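Setting a Breakfast Table That Survives Breakfast
Small fixes for cereal, toast and the people who eat them

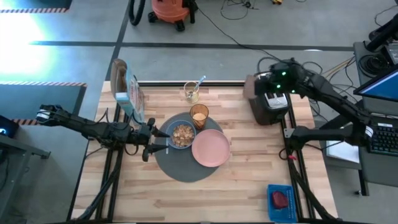 Start with the mat

A dark round placemat hides coffee drips and shows every crumb. I consider that a fair trade, as crumbs can be shaken off over the sink and coffee can't. If you are buying new, take your biggest dinner plate to the store and be prepared for looks. Most round mats are sized for one plate and a fork. Add a bowl and something hangs over the side, usually the thing you bump.

Wipe mats on both sides. The underside collects a gray paste that I have never been able to identify.

Bowl first, milk last

Pour the cereal before anyone sits down, but leave the milk until there is a person in the chair, holding a spoon, looking at the bowl. My brother-in-law Vsevolod Kushnir pours his milk and then goes upstairs to find socks. He has been eating paste since February.

Give everybody a plate as well, even if it stays empty for the first ten minutes. Toast has to land somewhere, and without a plate it lands on the table butter side down.

The cereal box

Fold the inner bag down 3 times and clip it with a clothespin. Forget the cardboard flaps. That little tab and slot at the top works once, on the day you buy it, and after that it's decoration. If the flaps annoy you standing open, cut them off.

Tall boxes tip when they get down to the last few servings. Lay them flat in the cupboard at that point, or pour what's left into a jar. Do not combine the ends of four different cereals and call it a mix. We tried it. It's still there.

Cutlery in a glass

Putting the spoons and forks in a glass, handles up, saves laying places and lets people serve themselves. Use a heavy glass with a wide bottom. Long-handled cutlery leans, and a light tumbler will go over the first time someone grabs for a spoon without looking up.

Dry everything before it goes in. A half inch of old dishwater in the bottom of the glass is not a garnish.

Colored handles are handy if your household fights about whose spoon is whose. Ours fights about whose color is whose, so your results may vary.

The toaster

Keep it toward the back or a far corner, away from elbows, with the cord running off the side where nobody walks. Unplug it when you're done. Don't park it under a shelf or next to a paper towel roll.

Empty the crumb tray. There is one. My neighbor Bernadette Brophy owned the same toaster for 4 years before she found hers, and what came out could have fed a goose.

For a shiny metal top, let it cool, then use a damp cloth with a drop of dish soap and buff with a dry one. Skip scouring pads, which leave scratches you'll get to look at every morning.

The tabletop

Wood made of joined planks has seams, and seams like syrup. Wipe along the grain with a well-wrung cloth and go after the joints with an old toothbrush. Standing water is worse than the syrup, so dry it right away.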